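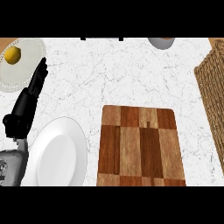 The marble counter in the simulator. One arm, one lemon, and a lot of clean stone.

Posted in February by the bench owner | Filed under: Arm, Setup

I have been putting off writing up the Lesura arm because I wanted to have something nice to say about it first. I have waited long enough. This is how mine is set up and what I do to keep it going, including the simulated half, which takes up more of my evenings than the metal half does.

The sales pitch from Drirent, who sold me the arm, was that you build your kitchen once in software, tune everything there, and then the real one "just follows." I didn't believe that when I read it and I believe it less now. The simulated counter never has crumbs on it. Its marble is perfectly flat. My real counter has a dip near the sink that you can find with a straightedge and a flashlight, and the arm found it the first afternoon by pushing its fingertips into the stone.

So, the setup. The base is bolted to a steel plate, and the plate is clamped to the counter with four clamps. The manual says two. I tried two. After 200 cycles the base had crept far enough that every grasp landed short, and I spent a whole evening blaming the software. Now I put a strip of painter's tape along the edge of the plate and draw a pencil line across it onto the counter. If the line is broken in the morning, I don't run anything until the plate is back where it belongs. Drirent support thought this was funny. They also didn't have a better idea.

Next is the zero. The arm has a homing routine that takes 15 minutes if you let it do all the joints, and I do let it, every time I have had the power off. There is a quick version. I don't trust the quick version. It skips the wrist, and the wrist is the joint that drifts on mine.

Then I match the simulator to the bench, which is where I disagree with nearly everything on the Montes forum. People there load a scene with plates, a cutting board, a placemat and fruit, watch the arm glide around over it, and post that their calibration is good. All that tells you is that the simulator agrees with itself. I use the cluttered scene for one job, which is checking the long fingers for clearance over a plate rim. A rim is a mean little obstacle. It is low enough that you forget about it and high enough to catch a fingertip on the way past.

For the clearance check I park the arm in the simulator, write down the joint angles, clear the real counter, and send the real arm to the same angles at crawl speed with my hand on the stop button. Then I measure from fingertip to stone with feeler gauges. If I am more than 2 millimeters off the simulated height, I go back and redo the base height. I don't touch the finger length setting. Everybody wants to fudge the finger length, and it works beautifully until the wrist turns.

Maintenance is dull. I wipe down the fingers, check the screws on the wrist housing, and look over the cable where it bends. Every 500 cycles I take the fingers off and look for play in the slides. Drirent's schedule says this isn't needed until much later. Their schedule also says two clamps.

Is the simulator worth having? For planning a reach, sure. I have saved myself some broken dishes with it. For telling me the arm is set up right, no, and I wish they would stop selling it that way. The new Dumstead plug-in claims to close the gap automatically from a handful of touches. I have downloaded it and haven't installed it. I'll give it a weekend once the replacement cable gets here.

14 shares | 6 comments

Recent posts
Why my gripper squeaks
Drirent cable clips, a complaint
Pencil lines beat software
Montes forum settings I tried and took back out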